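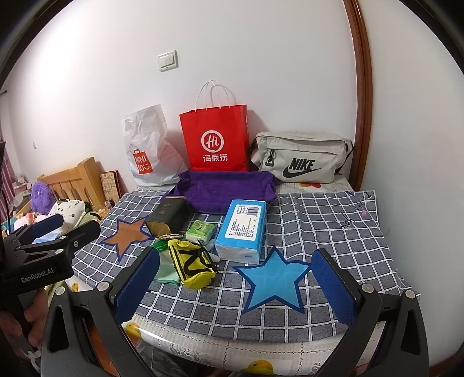

What changes for packing staff when the sorting is automated?
Mostly the order of the day: the lifting and guessing go, and the checking stays.

At Jekbridge's returns depot in Cleltstead, mixed small goods were sorted by hand until June. Bags, tissue packets and soft pouches are awkward for a machine, as they sag, crease and hide one another. The new line, known on site as Marty, takes 2000 items a shift and passes 100 of them back to a person.

Jamila Paul now works the exceptions bench. "I used to handle everything once," she says. "Now I handle the odd ones three times."

Her grade rose with the move. Her breaks are fixed by the line - a point still under discussion with the site manager. Cirkton, which supplies the control software, trains two operators per shift. Staff have asked for a third, and for the stop button to be moved nearer the bench.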